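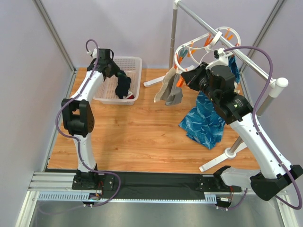

Usent Two-Arm Laundry Station

We love this station, and we think small laundry jobs are where it shines. Two arms share one front rail, with room on the deck for a basket and a hanging rack. Socks, shirts, little odds and ends - it's great fun to set up!

Safety notice: grip hold fault

In July, Seraina Hofstetter at Katetti reported that a gripper stayed shut after the stop button was pressed. The arm went on pulling at a clothespin until the hook cracked and the rack tipped. No one was hurt. She sent us wonderfully clear logs, and we traced the fault to grip software version 3, which ignored a release command while the fingers were under load.

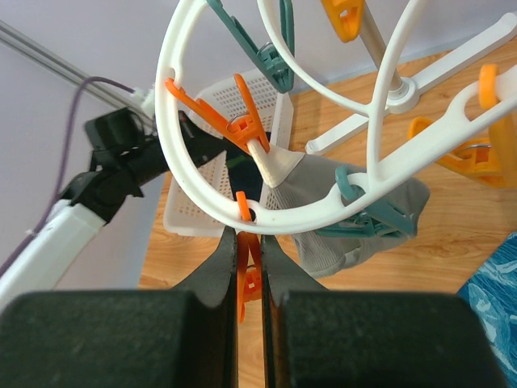
What to do if your station is affected

Stations with serial numbers from 910 to 2000 need the update. Install it before the next run, then test the release with a clothespin still hooked on the rack. If the fingers stay shut, switch off power at the base and call us. Keep your hands away from the jaws - a pinned clip can snap loose.
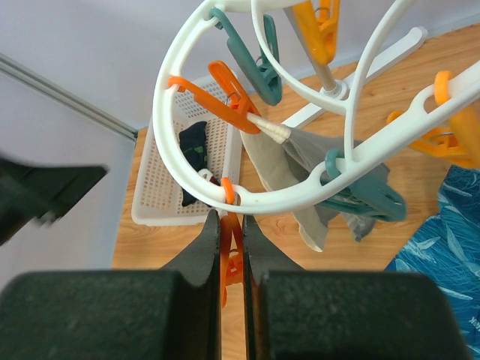

Gripper closed on an orange clothespin at the bottom of the rack ring.

The updated release check has 19 steps and comes with the Plemar finger kit.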